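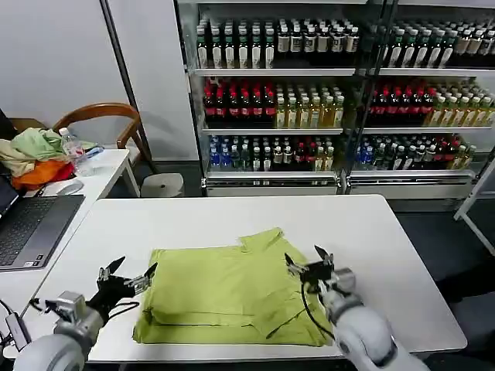 Hard water and the wash: what changes in Drinderville

Since January the lower half of Drinderville has been supplied from the Hikberg borehole and no longer from the reservoir. The change affects 2409 connections. The water is safe to drink and has been tested in the usual way, but it is harder than the old supply. Hardness at the Hikberg outlet is 200 milligrams per litre, measured as calcium carbonate, and most of the questions reaching this newsletter have been about laundry.

Calcium and magnesium in the water react with soap to form a scum that does not dissolve. Part of it goes out with the rinse and part stays in the cloth. Over repeated washes cotton becomes stiff, whites turn grey and towels take up less water. Modern powders contain softening agents that bind the calcium before it reaches the soap, so the effect is smaller than it was when plain soap flakes were used. It does not vanish if the dose is too low.

The dose printed on the packet is normally given for soft, medium and hard water. Anyone below the railway line who has been using the soft figure should move to the figure that covers 200. Packets differ in where they draw the line, so check the table on the one you buy. Liquids generally contain less softening agent than powders. For bedding and towels, powder is the better choice. For dark colours a liquid is usually gentler on the dye, and some loss of softness may be the price.

Do not make up for hard water by raising the temperature. Scale forms faster on the heating element above 60 degrees, and printed or elastic fabrics suffer. Wash prints inside out at 30 or 40, with the drum no more than three-quarters full. Limp, dull items can often be brought back with one wash at the correct dose followed by an extra rinse. Fabric conditioner covers the stiffness for a while but leaves its own residue, and on towels it makes matters worse.
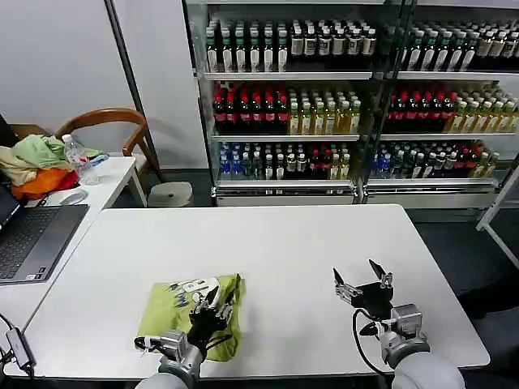

One reader wrote to ask whether a whole-house softener would pay for itself, having been quoted for the Galanis Kakasero unit. The reader's household uses 4000 litres a week, and the worry was the salt as much as the purchase price.

The answer depends on what is being protected. A softener of the ion-exchange type will cut detergent use and keep scale out of the boiler. It also uses water each time it regenerates, and it adds sodium to the supply, so one kitchen tap should be left unsoftened for drinking. Ask the supplier for salt use per 1000 litres treated at a hardness of 200, in writing, and work out the yearly cost from your own meter readings. If laundry is the only concern, the correct dose of powder will almost certainly be cheaper.

Machines already in use should have the filter cleaned and the detergent drawer rinsed monthly. Descaling twice a year is enough at this hardness. Hardness figures for the upper half of Drinderville are unchanged.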